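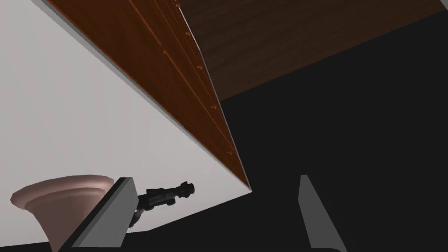
A buyer in Ninska wrote to us in March to say that the old knobs on her kitchen cabinets had worked loose so many times that she had started filling the holes with matchsticks, and she asked whether the Viton would hold any better. It should, provided the screw is the right length for the door. Most loose knobs come back to us with a screw that is too short.

Viton Round Cabinet Knob
Item 257
Made by Allard

The Viton is a small round knob for cabinet doors and drawer fronts. It is turned from solid beech and sold with a clear matte finish or unfinished, ready for paint or stain. The base is flat and has a threaded metal insert, so the screw bites into metal and the knob can be taken off and put back without wearing out the wood.

What's in the pack
Each pack holds two knobs, two short screws and two long screws. The short screws fit doors of normal thickness. The long ones are for drawers with a separate front, where the screw has to pass through both the drawer box and the panel. Washers are not included and are not needed on a flat surface.

Choosing a screw
Measure the full thickness of the wood at the hole. The screw should stick out far enough to turn several times in the insert, but it must not hit bottom before the knob is tight against the door. If the knob still spins when the screw feels tight, the screw is too long. Trim it or use the short one.

Fitting
Mark the hole on the front of the door with a pencil and check it against the doors on either side. Drill from the front, with a scrap block clamped behind to keep the back from splintering. Push the screw through from the inside, start the knob by hand and finish with a screwdriver. Stop when it is snug — a power driver can pull the insert out of the knob.

If you are replacing old knobs, check the holes first. Ours take a standard machine screw, and a hole made for a wood screw may need to be opened up a little. A ring left in the finish by a wider knob will show around the Viton. The Dimitriou backplate, sold separately, covers most of these marks.

Finish and care
Wipe with a damp cloth and dry afterward. Do not use scouring powder or oven cleaner. Unfinished knobs should be sealed before use, especially near a sink or stove. Color varies from piece to piece and the clear finish darkens slightly with age, so order everything for one room at the same time if the match matters to you.

Ordering
Single packs ship from stock. The trade box holds 49 packs and is made up to order. Allow 3 weeks for trade boxes in the unfinished version.

Returns
Unused knobs can be returned in the original pack. We can't take back knobs that have been painted, stained or drilled. Spare screws are available separately in both lengths — give the item number when you order.

Page updated December 4, 2022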